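Varnico 16 Pedestal Bearing Housing

Stock code VH-124
Supplied by Dalsgaard Bearings and Drives, Malden

Overview

The Varnico 16 is a two-bolt split housing for medium-duty shafts on conveyors, fans and feed screws. The cap lifts off without disturbing the base, so a bearing can be changed with the shaft in place. It replaces the older Varnico 14, which used the same bolt spacing but a shallower seal groove. Seals for the two models are not interchangeable.

The housing is sold empty. Bearing, seals and locating rings are ordered separately – see Ordering below.

Construction

Base and cap are grey cast iron, machined as a pair and stamped with matching numbers. A cap from one housing must not be fitted to the base of another. The joint faces are ground and need no gasket. Two dowels set the position of the cap.

The outside is painted black as standard. Machined faces are left bare and coated with a light preserving oil, which should be wiped off before assembly. Unpainted housings can be supplied to order for customers who apply their own finish.

Specification

Shaft entry: both ends open, or one end closed with a blanking cover
Centre height: 124 mm
Base bolts: 16 mm, two off, not supplied
Cap bolts: 10 mm, four off, supplied
Grease point: one in the cap, plugged
Drain: one in the base, plugged
Seal type: two-part rubber lip or felt strip
Shaft misalignment with lip seals: up to half a degree
Weight: see delivery note, varies with end cover

Mounting

The mounting surface should be flat and rigid. Paint must be removed from the area under the feet. Packing pieces, where used, must cover the full area of each foot; part-width packing will twist the base when the bolts are pulled down and can pinch the outer ring.

Fit the base loosely, lay in the lower seal halves, then lower the shaft with the bearing already mounted. Set the locating rings on the fixed end only. The other end is left free to move with changes in shaft length. Check alignment before the base bolts are fully tightened, and again afterwards.

Tighten the cap bolts in a cross pattern in two stages. The torque figures are on the card packed with each housing and depend on the bolt grade.

Greasing

Fill the bearing itself completely and the free space in the housing to one third. Overfilling raises the running temperature and pushes grease past the seals. For shafts running at low speed in dusty places the free space may be filled further, but only with felt seals.

Housings at the Steltcombe quarry test line are regreased every seven weeks. Sites with washdown will need a shorter interval. Old grease should be cleared through the drain plug, with the shaft turning slowly by hand and the drive locked off.
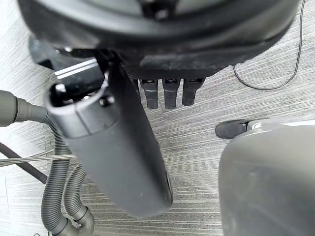
Ordering

Quote the stock code followed by the shaft size and the end cover letter: A for both ends open, B for one end closed. Lip seals are supplied unless felt is requested. Orders for 10 housings or more are packed on a pallet; smaller orders go out in single cartons.

Lead time is seven working days for standard black and 16 for unpainted. Closed covers can be ordered later as a spare part and fitted without machining.

Drawings and the load table are available from Binta Okonkwo in technical sales. Questions about replacing the Varnico 14 on existing plant should go to Gerrit Sithole, with the shaft size and the present seal type.

Page revised Aug 21, 2021. Centre height tolerance added to drawing sheet 7.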